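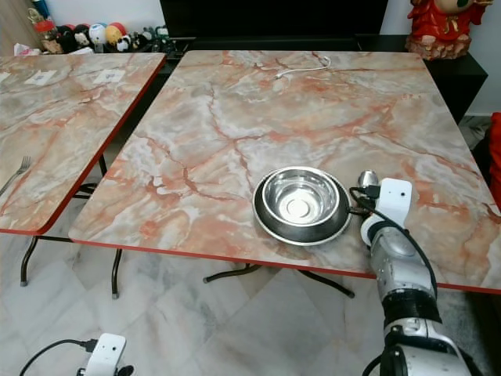 The thirsty dog business

Zomix comes in a bottle small enough to lose in a coat pocket. Twenty drops in your dog's water each morning, says the label, and you will see "a calmer, brighter, better hydrated companion". It costs £44. I asked the firm what was wrong with the water before, and was sent a brochure.

The brochure leans hard on a survey of 1,102 owners, most of whom said their dogs seemed livelier after a month. Seemed is doing a lot of work there. They were all existing customers, they all knew what they were putting in the bowl, and no dog in the survey got plain water for comparison. People who have just spent £44 tend to notice a wagging tail.

Renu Shukla has been a vet in Timimside for 20 years and has watched several of these products arrive and fade. "A healthy dog with a full bowl will drink when it's thirsty," she told me. "If it suddenly drinks a lot more or a lot less, I want to see the dog. I don't want the owner trying drops for six weeks first."

What does she suggest instead? Fresh water every day. A clean bowl, washed with hot water and washing-up liquid, then rinsed well. Perhaps a second bowl upstairs if the dog is old and stiff. You can see why there's no brochure.

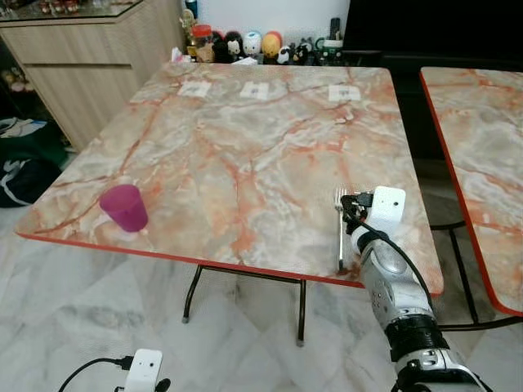 Zomix is hardly alone. At the Skarneck pet fair in September I was offered mineral pebbles, a fountain with a blue light in it, and a bottled spring water called Lei, sold by the case for cats. The woman on the Lei stand was friendly and very sure of herself. When I asked how a cat could tell, she said hers could.

Some of it may do no harm. Fountains do tempt a few fussy cats, and Agata De Luca, who breeds Burmese, swears by hers. She also admits that two of her five ignore it and drink from the bath.

I put the drops to my own test, which proves nothing at all. My terrier sniffed the bowl, walked into the garden and drank from the watering can. The firm says some dogs need time to get used to the taste. According to the label, it hasn't got one.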